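Dremis guest room notes – README

Hi, and welcome to my pile of text. Dremis is a set of 500 short notes about small guesthouses, all typed up by me from the comment books that three owners let me borrow. I started it because I wanted to see how people talk about a room when they're writing by hand, with a pen that barely works, five minutes before checkout. (They complain about pillows. A lot.)

What's in the folder

notes.csv – one note per row, with the house, the room type and the text
houses.txt – a few lines each on Virkesitz, Benavides and Ekum
spelling.txt – odd spellings I kept as written

Of the 500 notes, 295 come from Virkesitz, which has the chattiest guests by far. Benavides only gave me 96, but they're long ones, and the rest are from Ekum.

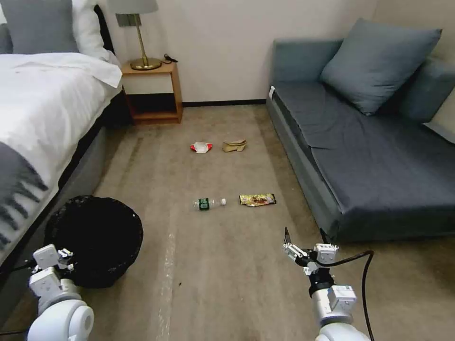 Can I use the notes in a class?
Go right ahead, for a class or a paper or just for fun. Please put a link back to this page, and don't try to work out who wrote what.

How I typed them up

I did a first pass on my own, then Karabo Motaung read every row against the books and caught a shocking number of my typos. Names and phone numbers are gone – you'll see a plain NAME or PHONE in those spots. Alcides Huamán helped with the Spanish notes, and where the two of us couldn't agree on a word I left a question mark in brackets.

The room type column is my own guess from the text, so please don't lean on it too hard. "Cozy" could mean anything!

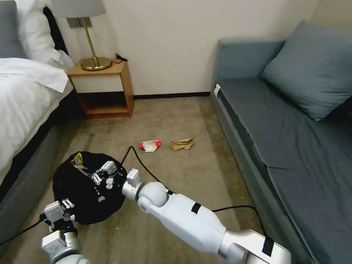 Known problems

Around 5 notes show up twice with tiny differences. Line breaks are lost, so the few poems look terrible. I plan to fix both in September.

Last change to the files: 2019-04-27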